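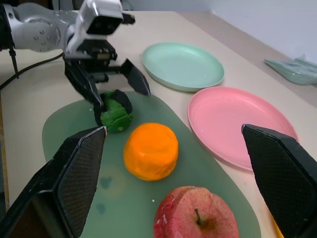 A robotic arm with a two-finger gripper over a green mat on a tabletop.

Moving a file server without a lost weekend

Stostum is a regional parts distributor with a main office in Githam and a warehouse in Drokcombe. Until last spring both sites ran on physical servers bought one at a time, whenever something broke. Now almost everything runs as virtual machines on 2 hosts. We spoke with the company's systems administrator about the move.

"I came in and there was a spreadsheet of servers, and half of it was wrong," she said. "One machine was listed as retired. It was handling all the label printing."

She spent the first month on inventory. The old storage held 109 shared folders, many with permissions set for people who had left years ago. "I didn't want to copy that mess over and call it new. We went department by department and asked what they opened. Accounting took the longest."

The conversion work was done in the evenings with Yazzie, a small migration tool that copies a running server to a virtual disk and then sends over only the changes. She liked that it kept a plain text log. She was less happy with its scheduler, which ignored the time zone setting until she restarted the service.

Memory was the main limit. "We bought hosts with plenty of processor and not enough RAM. I sized it from average use, and month end is nothing like average. At 80 percent the alerts start, and we were there by October." More memory cost the company $2,905, which she had to request outside the regular budget.

Asked about snapshots, she said she deletes them within a day. "People treat them like backups. They sit on the same storage as the machine. If that storage goes, you've lost both."

The last physical server is still in Drokcombe. It runs the door badge system, and the vendor won't support it on a virtual machine. She has asked for that in writing and is waiting on a reply.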